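Coursework > Product and Interior Studies > Project Reports

A Place for Every Cup: Small Shelf Storage in a Shared Kitchen Corner
Final report, Project 8

Why cups?

I started this project with a simple complaint. The kitchen on my floor has plenty of cupboard space, and the cups still end up all over the counter. I wanted to know if a small open shelf could do a better job than a closed cupboard, and which tier people should use for what. It sounds like a tiny subject and I loved every week of it!

Background

Before setting anything up I looked at three shelf plans from our course library, filed under the working names Pumel, Rirna and Sundqvist. Pumel is a plain rectangle with a lip at the front, very safe and a bit dull. Rirna uses deep trays, good for bowls but awkward when you want a mug from the back. Sundqvist stacks rounded boards with open sides, so you can get a hand in from almost any direction – that was the idea I wanted to follow.

I also kept a paper log beside the sink in September. It ended up with 561 entries, each one a cup picked up or put back, and the clearest pattern was that people put things down at the first free spot they saw. If the free spot was the counter, the counter it was.

Setup

For the tabletop stage I worked with a pink three-tier shelf with rounded boards, a few cups and mugs, and a small bowl. The dark marble-patterned top was a lucky choice, as light-colored dishes are very easy to find on it.
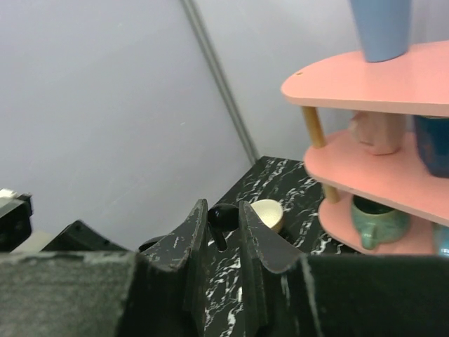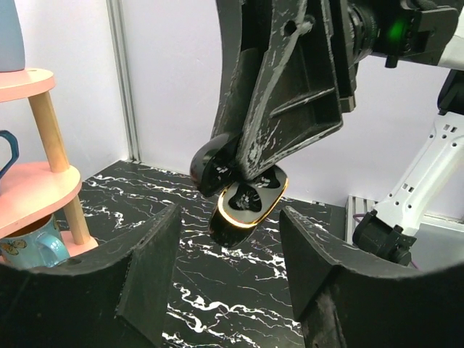
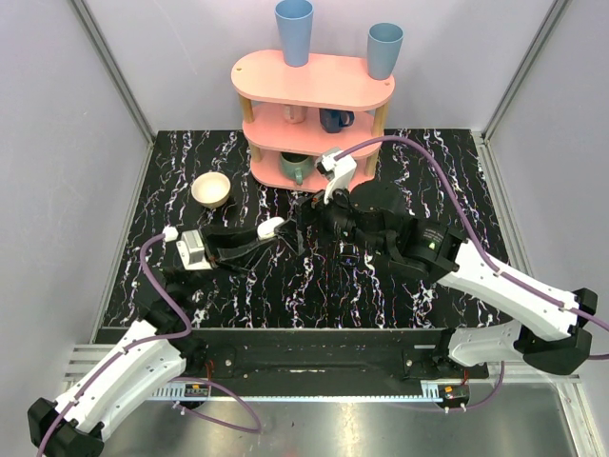
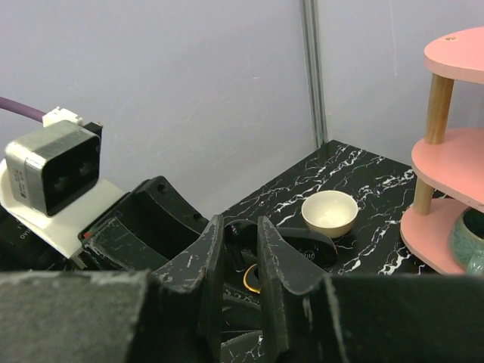 In the third picture the two light blue cups have the top tier, the pale pink and navy mugs share the middle, and the teal-green one is on the bottom.

A reader of my draft objected that the top tier is the worst home for light plastic cups, as anyone reaching for a mug underneath will bump the shelf and send them over. Heavy things up high are no better, the comment went on, so why not leave the top for the bowl?

I think that is a fair point, and it changed my final layout. A bowl sits low and wide. It would also free up the bit of table beside the shelf, where I had been leaving it out of habit.

What I learned

Tall cups want open air above them. I had planned to put them in the middle, and on paper they fit, but getting one out at an angle is fiddly. Short mugs are happy under a board.

Color helps more than I guessed! When every mug is different you remember where yours goes, and the shelf nearly explains itself.

The next version, which I'm calling Clikance, would have 200 mm between the lower tiers and a shallow rim on the top board. I'd like to run it with a new log of 1,000 entries and see whether the counter stays clear past lunchtime on a Tuesday, our busiest day.

Contact the course office | © Product and Interior Studies | Back to top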